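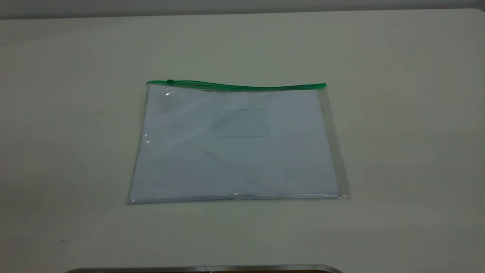

The zipper pouch on the table, with paper inside and a green zipper across the top.

A Robot and a Zipper: Our Open Day Visit

Zip up your pencil case. Now unzip it. Easy, right? You probably did it without even looking! Now think about how you would explain that job to somebody who has never touched a zipper and has no fingers. Tricky!

In May we went to the open day at Cilwood, a workshop where people teach robot arms to do small everyday jobs. Our guide was Aniela Krajewska, and she let us ask as many questions as we liked (we had a lot).

The job of the day was a clear plastic pouch, the kind you might keep your worksheets in. The robot is named Amby, and Amby is learning to open and close it.

Why is a pouch so hard?

Plastic is see-through and shiny. When light lands on it, you get bright white spots and gray streaks. Your brain knows those are only reflections. A robot looks through a camera, and to a camera a bright spot could be part of the pouch, or a scratch, or something else completely.

Plastic is bendy, too. A wooden block keeps its shape when you push it, but a pouch can wrinkle, slide or fold over. Every time it moves, the robot has to look again and work out where everything is.

And then there's the slider! That's the little piece you pull along the zipper. On this pouch it's dark green, it's tiny, and it's over near the left end. Amby has to find it, pinch it and pull in the right direction. Pinch too lightly and it slips away. Pull too hard and the whole pouch comes along for the ride!

How does a robot learn?

By practicing, just like you. First a person steers the arm through the job, and the computer saves every move. Edmund Kozłowski does a lot of the steering, and he told us he has recorded 2,427 tries so far. Some of them went wrong, and he keeps those too, so the team can study them.

Then Amby gets a turn alone. We watched three tries. On the first one the gripper closed on nothing but air. On the second it got hold of the slider and let go halfway. On the third it pulled the zipper all the way across, and our whole group cheered so loudly that people came over from the next room!

Words to know

Gripper: the part of a robot arm that holds things, a bit like a hand.
Slider: the small piece that opens and closes a zipper.
Reflection: light bouncing off something shiny.

Try it yourself

Put some paper in a zipper pouch and lay it on a table. Put on thick mittens and try to open it using only one hand. Then ask a friend to close their eyes while you tell them how to do it, using words only. How many words did you need? Ysaline Lecomte from our group needed 252!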